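What Is Gossip About Famous People, And Should You Believe It?

Hello again! Dzifa Ansah here, and I've had a brilliant question from Yayra Lamptey, who is nine. Yayra wants to know how magazines find out who a singer is going out with, and whether any of it is true. I used to write for a celebrity magazine called Zallow, so I've got a bit to say about this one.

First, what does "celebrity" mean? It's just a person that lots of people have heard of. They might act, sing, play football or bake cakes on the telly. Gossip is talk about somebody's private life when they aren't there to join in. Put the two together and you've got celebrity gossip, and people have loved it for hundreds of years. Long before phones, there were printed papers full of who danced with whom at which party!

So where do the stories come from? Some come from the celebrity. Say an actor has a new film out. They'll have a helper called a publicist (say it PUB-li-sist) whose job is to get people talking. My favourite publicist was a very patient man called Ctibor Šimko, who used to ring me before breakfast. If he told me his singer had got engaged, I knew it was true, and he knew I'd print it with the name of the new album next to it.

Other stories come from photographers who wait outside restaurants and airports. They're called paparazzi, which is an Italian word. One is a paparazzo. A photo feels like proof, but you have to be careful. Two people walking out of the same door might be in love, or they might both have wanted pizza. I once saw a picture of an actor "secretly holding hands" with a mystery woman, and she was his sister.

And then there's the sort I like least – the "source". You'll see it written like this: "A source close to the couple says they are over the moon." Who is the source? It could be a best friend. It could be a person who stood behind them in a queue. The reader can't tell, so when I see that word I slow right down and read it again.

Headlines are sneaky too. Look out for ones with a question mark, like "Are They Getting Married?" If the magazine knew the answer was yes, it would say so. And "You Won't Believe What She Wore!" is called clickbait. It's there to make you click, and each click helps the website earn money from adverts. I once clicked on one of those and it was a cardigan.

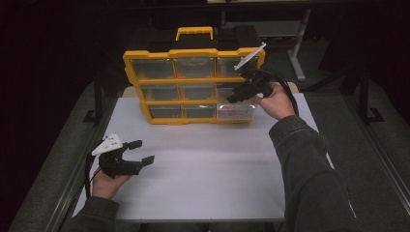 Little drawers with a yellow handle on top.

Is gossip mean? Sometimes, yes. Famous people have feelings and families, and a made-up story can hurt just as much as one told about you in the playground. Newspapers and magazines can be made to say sorry in print if they get something badly wrong. At Zallow we had to do it 2 times while I was there, and my face was very red.

Try this at home. Find a story about a famous person with a grown-up and hunt for three things: who said it, how they know, and whether the famous person has said anything back. If you can't find any of them, it's a rumour.

Next time Shanti Bhardwaj will be telling you why award shows have red carpets. Send her your questions before Fri 30 October, please!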